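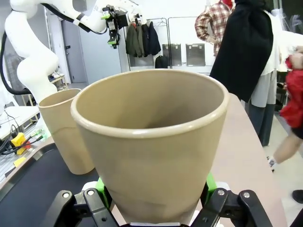
Dranus two-finger gripper
Read before you buy, and again before you press Resume

Ranico > Grippers > Dranus

Status: shipping, with a safety notice (see Restart fault)
Maximum opening: 64 mm
Supplied with: gripper body, finger set, one pair of fingertip pads, cable, hex key
Controller: Mösli, sold separately
Mounting: standard tool flange, four bolts

The Dranus is a light gripper for light things. It picks up cups, small boxes, tubs and bottles, and it puts them down again in the same number of pieces. We have sold it for a few years on the strength of a soft grip that you can set in small steps, and most of the letters we get about it are polite.

In May they became less polite. If you own a Dranus running on a Mösli controller with software older than the Trorketura release, the next section is for you. If you're only shopping, every unit in the warehouse now ships with Trorketura loaded, but you should know what you are buying and what it used to do.

Restart fault

After a protective stop, an affected gripper can move by itself when the stop is cleared. The arm stays where it is. The fingers do not. They go to the last width they were told to reach before the stop, at full closing speed, 750 milliseconds after the reset button is let go.

That pause is the nasty part. It is long enough for a person to decide that all is well and reach in to straighten a cup.

The customer who first reported it had a reset, a pause, a crushed cup and an operator with a sore thumb and a new vocabulary. No skin was broken. We would like to keep it that way, so please don't treat the fingertip pads as a safety feature. They are there for grip. A thumb is firmer than a cup and the gripper will keep pushing until it notices the difference.

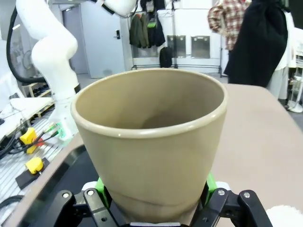

Ranico End-of-Arm Tooling, Field Support

We took the complaint seriously and then failed to reproduce it for a week. The gripper behaved beautifully. It stopped, it waited, it resumed, it held its cup. We wrote a confident internal memo, now filed somewhere deep.

Dindo Lumanlan got it to misbehave in the end by doing what operators do and test engineers don't: he got bored and pressed reset twice. The first press clears the stop. The second, if it lands while the controller is still waking the gripper, is read as permission to finish the last job in the queue. There was always a last job in the queue. We had left it there ourselves, as a convenience.

With that in hand he ran 200 stops with a double press, using cups as stand-ins for fingers. The gripper moved without being asked on 13 of them. A fault that happened every time would have been caught before lunch on the first day. One that shows up now and then gets blamed on the cup.

What changed in Trorketura

The controller now empties the gripper queue at every protective stop. After a reset the fingers hold their present position and stay there until the program sends a fresh command. A second press of the button does nothing at all, and we are quite proud of it.

The first movement after a reset also runs at slow speed. You can't turn this off. Some of you have already asked.

There is a cost. Programs that relied on the gripper picking up where it left off will now stop and wait for instructions. If your cell sits there after a reset looking thoughtful, add a grip command to the start of your recovery routine. The Mösli manual has a sample under Recovery, and it is shorter than the one most people write.

How to check yours

On the Mösli screen, open Settings, then Tool, then About. If the software line says Trorketura, you're done. If it shows anything else, or if the line is blank, you have the old software. A blank line means very old software, and we salute you.

Until you can update:

Clear the gripper queue by hand before every reset. Tool, Queue, Clear.
Press reset once.
Keep hands away from the fingers until the program has sent its first new command and you have watched it happen.
If something is stuck in the grip, cut power to the gripper before you pull it out. The fingers lock when power is lost, so turn the release screw on the side of the body with the hex key.
Don't tape over the reset button. We have seen it done, and the tape ends up in the fingers.

The update itself goes on from a memory stick. Leave the gripper empty while it runs. At the end the fingers will open fully, close fully and open again, and anything left between them takes part.

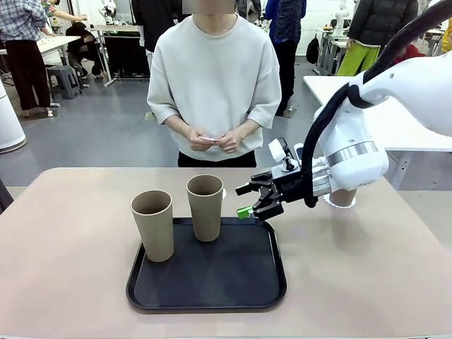 Once the update is on, run your own job with your own parts before you hand the cell back. Our test used cups, standing up, with enough space around each one. Yours may use something heavier, in a tray that slides, next to a colleague who leans. Try a stop with the gripper open, another with it closing, and another with a part held above the table. Press reset twice each time. You have our permission.

Work that puts people and a moving gripper at the same table needs its own risk assessment, whatever software is loaded. The fixed controller takes away one bad surprise. It has no opinion on where you put your hands while loading the next cup, and the Dranus has no way to see them. If your people place or remove parts by hand, use a hold-to-run button, or stop the arm in a parked position first.

Older fingers and pads

Finger sets are not affected and don't need to be swapped. Pads wear, and worn pads tempt people to raise the grip force. Change the pads first. If you raised the force on an old set, put it back down after fitting new ones, or you will be making ovals out of round cups.

Returns and field updates

You can do the update yourself at no charge. If you would rather not, send the Mösli controller to us and keep the gripper. Please take out the memory stick first, as we have quite a collection now and none of them are ours.

If you have seen the fingers move after a reset, tell us even if nothing was harmed. Include the software line, what the last command was, and how many times the button was pressed. Be truthful about the last one. Reports go to Field Support, attention Dindo Lumanlan, who will ask you to press it again while he listens on the phone, with your hands clear and a cup you don't mind losing.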